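The Case for the Common Table

Public libraries in this country have spent a generation rearranging their furniture. The long reading tables that once filled the main floor have been moved out, a few at a time, and their place has been taken by study pods, single carrels, lounge chairs with folding arms, and rooms that must be reserved by telephone or online. Each of these changes was made with care and in answer to a real request from patrons. Taken together, they have altered the character of the public library more than any change to the collection, and they deserve a more open discussion than they have received.

The Kovport Public Library is now preparing the renovation of its main floor, and the plan released in January would remove the last 4 of its long tables. The plan describes them as underused. This essay argues that they should remain, and that the library should consider buying more of them.

It is fair to begin with the reasons for the change. Patrons who come to work alone have asked for quiet and for a place to plug in a computer. Parents have asked for a room with a door. Job seekers who must take an interview by telephone cannot do so in the middle of the main floor, and the library was right to give them somewhere to go. Huiling Cheng, who directs the renovation on behalf of the library, has written that "the modern patron arrives with a task and should be given a space fitted to that task." As a statement of good service, this is difficult to fault. A library that ignored it would soon lose the confidence of the people it serves.

The difficulty lies in what the statement leaves out. A great many people arrive at a library without a task. They come in from the cold, or between one bus and the next, or at the end of a shift when the apartment is still noisy. Some are retired and have read the newspaper in the same chair for 20 years. Some are children waiting for a parent. A space fitted to a task has little to offer them, and a building made up wholly of such spaces tells them, without anyone intending it, that they have come to the wrong place.

The long table makes no such demand. It does not ask to be reserved. It has no time limit beyond the closing hour. A person may sit down at one end with a single magazine, or spread out tax forms across the width of it, and in either case has as much right to be there as the next person. Strangers who would never agree to share a room will share a table without a word passing between them. That arrangement is so ordinary that it is easy to overlook how few places still offer it. The coffee shop expects a purchase. The shopping center expects one eventually. The park is open to everyone, but for a good part of the year it is of limited use for reading.

There is also the matter of what the larger surface allows. In the branch at Jarkwood, where the tables were kept, the local history group meets on weekday mornings and lays out maps that would not fit on any desk in the building. The group has no formal standing and has never applied for a room. Its members came to know each other because they were sitting at the same table with the same kind of book. Nurhan Yurt, who has worked at the Jarkwood desk through two renovations, describes the mornings as "the busiest quiet hours we have." A reservation system would have given each of those readers a room, and it is doubtful that they would have met. 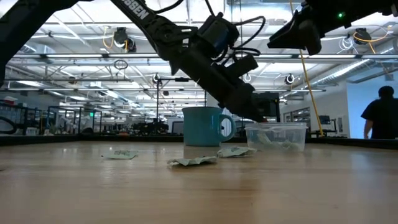
Supporters of the Kovport plan rely heavily on the seat survey, and the survey should be read closely. It recorded 2,000 observations across the main floor and found that the long tables were full far less often than the pods and carrels. The finding is accurate as far as it goes. A pod with one seat is full when one person sits in it, while a table with eight seats, occupied by three people and their papers, is recorded as more than half empty. Anyone who has used a shared table knows that the space between people is put to work. A mug, a shallow plastic tub and a few crumpled pieces of pale green paper will claim a good stretch of wooden tabletop, and a survey that looks only for persons in chairs will pass over all of it. The survey also made its observations in the middle of the day, at noon and at 2 p.m., when schools are in session and most employed adults are at work. A count made at 5 p.m. might have told a different story, and the library would do well to commission one before the furniture is sold.

A second argument concerns order. Chenxi Fu, writing in favor of the plan in the library newsletter, observed that shared tables produce disputes over noise, food, and belongings, and that staff must spend time settling them. This is true, and staff time is not a small matter in a department that has left positions unfilled. Yet a dispute over the use of a public table is part of the ordinary business of a public building. It is settled, in most cases, by a brief word from a member of staff or by one party moving down a seat. When all of the seating is divided, the disputes do not disappear. They move to the reservation desk, where they concern late arrivals, overstayed bookings and lost confirmations, and where they are often harder to resolve. Staff at several libraries that have converted fully to reserved seating report that the booking system itself has become one of their larger duties.

A third argument is cost, and here the case for the tables is stronger than is commonly supposed. The pods proposed for Kovport, supplied by Trumen, are priced at $2,000 each before installation. They require wiring, ventilation and regular cleaning of fabric panels. They will need to be replaced within a period that the plan does not state. The existing tables are solid, have been refinished once in living memory, and require a damp cloth. No one would argue that price alone should decide the question, but a plan that sets out to save money by removing the cheapest furniture in the building should be asked to explain its reasoning.

It may be objected that this essay asks the library to serve an idea of public life in place of the public itself. The objection is a serious one. Institutions have often defended their habits by appealing to a community that exists mainly in their own reports, and older furniture has a way of attracting that kind of sentiment. Anqi Meng, a doctoral student who uses the Kovport library most evenings, put the point directly at the public meeting on the plan. She said that she did not wish to be made into a better citizen by an uncomfortable chair. She wished to finish her dissertation. She is entitled to finish it, and the library should provide the pods she has asked for. The question before Kovport is one of proportion. The plan as written gives her everything she needs and gives the reader without a task almost nothing, although there is room on the floor for both.

Room can be found without great difficulty. The drawings show a display area near the front entrance, to be used for new titles and seasonal exhibits, that is larger than the space the tables now occupy. The same drawings show a wide passage along the north windows with no assigned use. Brayden Beaulieu, an architect who reviewed the drawings at the request of the neighborhood association, has suggested that the tables be placed in that passage, end to end, under the natural light. His proposal would require two additional floor outlets and would cost the plan no pods at all. It has been submitted in writing, and at the time of this publication it had not received a reply.

The experience of the Han Street branch is instructive in this respect. That branch removed its tables when it reopened and, within a short time, patrons had begun to push the small lounge tables together on their own. Staff separated them each evening, and patrons joined them again the next morning. The branch eventually purchased one long table, second-hand, and placed it near the periodicals. Its purchase required no survey. Those responsible for the building had watched what people did with the furniture available to them and had drawn a reasonable conclusion.

Kovport has the opportunity to reach the same conclusion before its own tables are gone. The board should direct that a second count be made in the late afternoon and evening, and that it record the use of surfaces as well as seats. It should ask for a full statement of the replacement costs of the pods. It should answer the Beaulieu proposal on its merits. Until those steps have been taken, the order to remove the tables should be withheld, and the tables should be left where patrons can sit down at them.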